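Skikholm flatbread

Skikholm flatbread is a thin, soft rye and potato bread from the island of Skikholm, eaten warm with butter or wrapped round a bit of smoked fish. I've been making it for years and I still get flour in my hair every time, so take this entry as coming from a fan!

Name and origins

Islanders just call it buveck, after the village of Buveck on the north shore, where the potatoes were always better (so Buveck people tell me, anyway). The oldest written recipe I've come across is in a household notebook kept by Leif Solberg, a ferry cook, and his version has no yeast at all — only mashed potato, rye flour, salt and a spoonful of sour cream.

Ingredients and method

You want floury potatoes, boiled in their skins and mashed while they're still steaming. Let the mash go completely cold before the flour goes in, or the dough turns to glue and you'll be scraping it off the worktop until bedtime. Chill the dough for 30 minutes, divide it into 11 balls and roll each one as thin as you dare. They cook on a dry, very hot pan, a minute or so a side, and should come off with dark freckles. Stack them under a tea towel so they stay bendy.

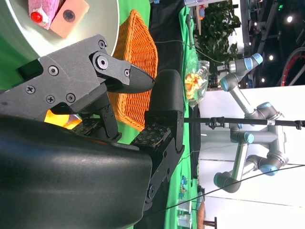
Keep a little extra rye flour to hand for the rolling, but go easy, as too much makes the edges crack.

Variations

Elvira Ñahui's bakery in Vunum adds toasted caraway and swaps the sour cream for buttermilk, and I like hers nearly as much as the plain sort. Sixten Skjelbred makes a sweet one with cardamom, folded over brown sugar while it's hot — lovely with coffee, hopeless with herring.

Storage

It's best on the day. Leftovers freeze well with baking paper between the rounds, and 15 seconds in a hot pan brings them back.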